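3.2. Los que vienen y los que vuelven

Cuando empecé a ir a la concentración de clásicos de Brendham pensaba que lo interesante serían los coches, y resulta que acabé tomando notas en la cola del café. De las 400 encuestas que repartí entre el público y los expositores me devolvieron bastantes más de las que esperaba (¡y algunas con manchas de aceite!). La pregunta que más juego dio fue la más tonta: por qué repite usted. Yo daba por hecho que ganarían los premios, pero los dueños de furgonetas restauradas hablaban sobre todo de recambios - quién tiene un carburador, quién sabe tapizar, quién vende un parachoques.

En Clollholm, que es una cita más pequeña, con unos 70 vehículos, la cosa cambia. Allí se llega el viernes por la tarde, se cena junto al coche y el desfile casi estorba. Hice 11 entrevistas largas y en casi todas salió el mismo tema, el precio de la inscripción. 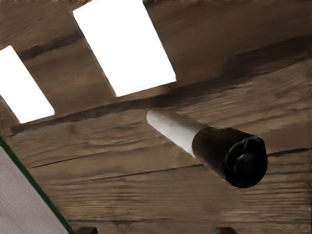
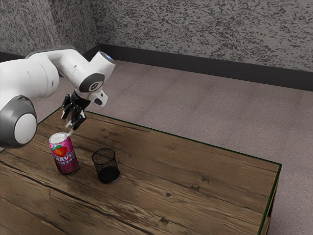
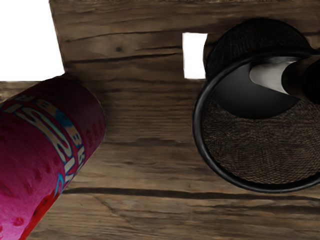
Figura 3. Vistas simuladas con superficies de madera.

Vuelvo a la inscripción, que me parece la clave. El club Kurna cobra por vehículo y el club El Idrissi por persona, y eso cambia quién viene: con la primera fórmula vi familias enteras apretadas en un solo coche, con la segunda muchos conductores solos. No me atrevo a generalizar a partir de 3 temporadas, pero en el apartado siguiente comparo las dos tarifas con calma.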